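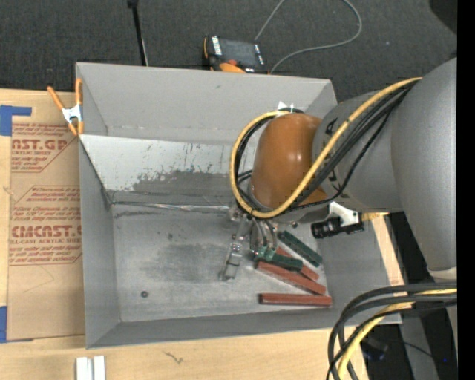
Dark green and brick red, long and narrow, in the gray metal bin.

Géza Medve buys blocks by weight. Has done for years. Estate sales, school clear-outs, a shoebox once from a closed dentist's office in Passtead. Then the sorting starts, and the sorting is what he likes.

Color first, he says. Always color. People go for size because it feels grown up, then they have a heap of longs in nine shades and they're stuck.

The bins matter too. He swears by plain metal, wide open top, nothing fancy. You hear a block land. Cardboard sags by April and plastic tubs get static and pull in every bit of lint in the house. His came out of a Dovico kitchen sale, 30 dollars for the lot, dents included.

Longs are the hard ones. A cube sits where you drop it. A long block slides, leans on its neighbor, ends up crossways over two others. Medve doesn't fight it. Let them fall, then square them up at the end against one wall, greens together, reds together. Trying to lay each one straight as you go will take you till supper.

He keeps a notebook. Last big haul was up to 3000 pieces, he stopped short of the bottom of the sack. Of those he logged 582 as longs, 203 of them green. The greens go quick when he trades, the reds hang around. "Everyone thinks they have enough red," he says. "Then they build a chimney."

Cleaning is a damp cloth and a old toothbrush. No soaking. Grit gets in small holes and corners and the brush does most of the work. Dry them overnight on a towel, single layer, somewhere the cat can't go.

And a table. Wood if you've got it, clear of everything else. He tried the floor for one winter and his knees gave notice. Also carpet eats small parts, dark carpet worst of all.

Where do they end up? Some to a Vameck club that builds bridges, some to the Palamarchuk toy library, which wants full sets and is picky about chips. The rest he keeps. There is a shelf. There is now a second shelf, and his wife has measured teh hallway for a third.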